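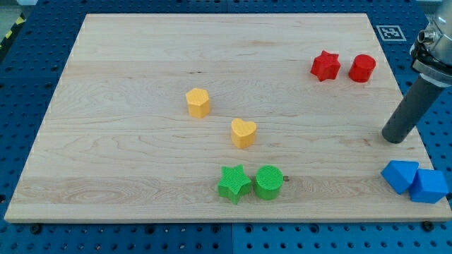
Maple board on the blue table

I finally finished Rallthorpe last night, all 100 levels. It's a free mobile puzzle game from Favonus where you run trains through a town in 1854. The first 60 or so are easy. Level 9 has a bad signal puzzle, but the hint button gets you past it.

The ads got worse after the November update - one after every level now. You can pay 400 coins to skip a day of them. I saved mine for the night map and don't regret it. Next up is Fisteo, which Suha Ghanem keeps telling me to try.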